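Clearing the drinks table, part two
12/7/23

The shared table at Kudham had collected mugs, cups and bottles again, so I sorted it by what can be washed, what can be rinsed and what goes out. Part one, from March, covered the shelf.
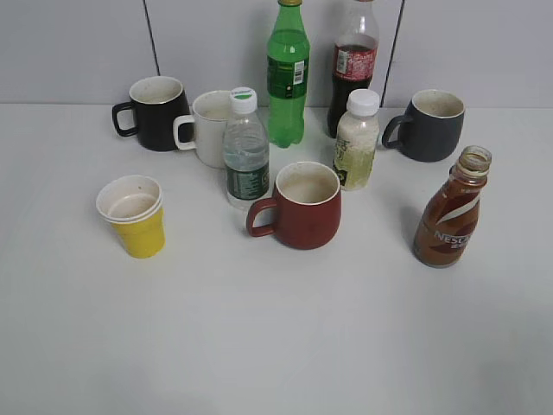
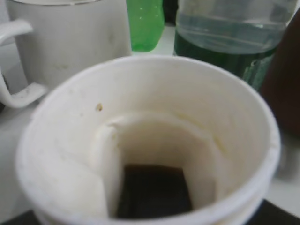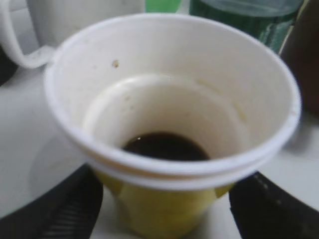

Mugs and bottles first, then two looks down into a white cup with dark liquid at the bottom.

Filed under: Kitchen / Washing up

Mugs are the easy group. The dark red one has a brownish stain at the bottom of its cream interior, and a sponge alone rarely shifts that kind of mark. I use baking soda paste, left on for 12 minutes, then a soft brush. Mhairi Dunbar prefers denture tablets and leaves them for 41 minutes, a figure she has never explained.

Bottles get emptied before anything else -- cola down the drain with the tap running, caps in a separate tub. Labels stay on. The recycling point in Driltville takes them that way.

Disposable cups are more trouble than they save. Coffee left in the bottom dries to a ring, and a paper filter left in a cup should come out before the cup is tipped. Filters go in the compost pail.

Imke Kröger has asked for a drying rack that holds 14 mugs. The Lukik rack we have now holds 11 if the handles all face the same way. I will measure the counter before ordering.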